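The Tray

By Darlene Friesen

The club met on the second floor of Pitness College until the heating went, and after that it met at Nathalie Chan's flat. Mr Moschos asked her mother by email and her mother said yes, as long as shoes came off and they kept away from the television.

There were three of them left by March. Dale Arsenault had joined because his cousin was in it, and then the cousin left. Guadalupe Orozco wanted to study engineering and had a folder. Nathalie had been there longest and knew where all the cables went.

The task for the Tovar competition was printed on one sheet. A robot with two arms had to pick mixed items off a table and put them in a tray. The items had to be soft. The robot belonged to the organisers and none of the teams would touch it before the day. What each team sent in was a set of demonstrations, done by a person with a gripper in each hand, and the robot would learn from those.

"So we're not building anything," Dale said, when Mr Moschos read it out.

"You're teaching," said Mr Moschos.

"I'm sixteen."

They needed 89 good runs. A good run was one where everything ended up in the tray and the person didn't stop halfway to think. Guadalupe had underlined that part.

Nathalie's mother bought the snacks. She wouldn't take money for them. She put the flowered cloth on the round table and moved the fruit bowl to the kitchen, and then she went to work and left them to it.

Dale went first. He picked up the grippers and opened and closed them a few times. He reached for a packet and pushed it under another packet. He reached for that one and it slid.

"Go in from the sides," Nathalie said.

"I am going in from the sides."

"You're going in from the top."

He got the first one into the tray and looked round at them both, and Guadalupe said the run was void.

"Why?"

"You stopped."

"I was pleased."

"It'll learn that," she said. "It'll put one in and then look at us."
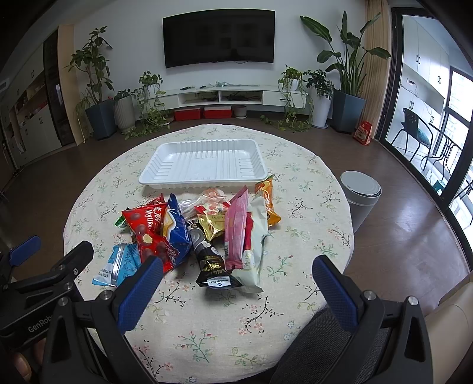
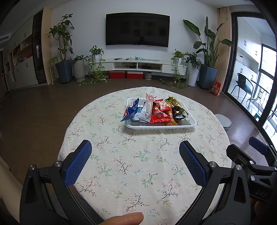 By the end of the afternoon they had 18. Guadalupe wrote the number in the folder and drew a box round it. Dale's wrists hurt. Nathalie made toast and they ate it standing up in the kitchen, so as not to get crumbs on the cloth.

"You're the best at it," Guadalupe told Nathalie. "You should do the rest."

Nathalie thought so too but hadn't wanted to be the one to say it.

"The sheet says more than one person," said Dale.

"It says preferably."

"Well, I'd prefer it."

They did it in turns after that. Nathalie was quick and hardly ever dropped anything. Guadalupe was slow and did every run in the same order, left to right. Dale was neither. He would go for one packet, lose it, and take the one next to it as though that had been the plan. He had learned to keep moving. The packets went in any way up.

On the fourth afternoon Mr Moschos came to watch. He sat on the sofa in his socks with a cup of tea. He watched all three of them and said nothing until Dale had finished.

"How many of those have you kept?" he asked.

Guadalupe turned the folder round to show him. She had kept 30 of Nathalie's, nearly as many of her own, and two of Dale's.

"Two," said Dale.

"They were the tidy ones," she said.

"What was wrong with the others?"

"You kept missing."

"Did they all end up in the tray?" said Mr Moschos.

She looked at the page. "Yes. In the end."

"Did he stop?"

"Not after the first day."

Mr Moschos drank some of his tea. He said that when he was at college in Jeltitz he had worked in a post room, and the man who trained him had never once dropped a parcel in front of him. Then one morning the man was off sick, and a parcel went down behind the belt, and he'd stood there looking at it. He'd had to go and find somebody.

Guadalupe waited for him to go on, but that was all of it.

After he had gone she sat at the table with the folder open. Nathalie was rolling up the extension lead. Dale had put his shoes on and was looking for his other glove.

"If I put yours back in," Guadalupe said, "we only need eleven more."

"Put them back in, then."

"They're not very nice to watch."

"No," he said.

She got a rubber out and started on the page. It took her some time, because she had done it in pen to begin with and then gone over it in pencil, and the rubber only took off half. In the end she tore the sheet out and wrote it again. Dale found the glove in his hood.

The competition was in a sports hall. They were the sixth table. The robot was smaller than any of them had expected, and somebody had put masking tape on the floor to show where to stand. Nathalie's mother had come on her lunch break and was still wearing her lanyard.

The organisers tipped the packets out. They were a different make from the ones at the flat, and shinier.

The left arm went down and took hold of a packet at the side. It lifted it, brought it over the tray and let go. The right arm did the same. Guadalupe had her hands in her sleeves. It was going left to right.

At the fifth packet the fingers closed and the packet shot out from between them and landed against the edge of the tray. The team before them had lost one in the same way, and their robot had closed its fingers on nothing over and over until the whistle.

The arm stayed where it was. Then it moved across, picked up the packet next to it, and put that in. It went back for the first one afterwards and got it by the corner.

"That's me," said Dale. He said it quite loudly, and a woman at the next table turned to look.

They came fourth. There was a certificate for each of them, with Brurnach printed along the bottom, and Dale's name was spelt with one r and two s's. He said he'd leave it. On the coach he asked Guadalupe whether she had anything to eat, and she opened her bag and gave him one of the packets from the flat. It had been picked up so many times that everything in it was crumbs, and he tipped his head back and poured it in.

47 shares · 3 comments

Comments

tessellate_m: I liked the post room bit and how he just leaves it there. Did Nathalie mind coming second to a glove?

Rob H: My daughter does one of these clubs and the folder is spot on. Hers has dividers.

okapi: Read it twice. More with these three please.

Also by this author
The Wrong Bus to Jeltitz
Spare Key
Eleven Chairs

Recent fiction
Low Water
What the Plumber Left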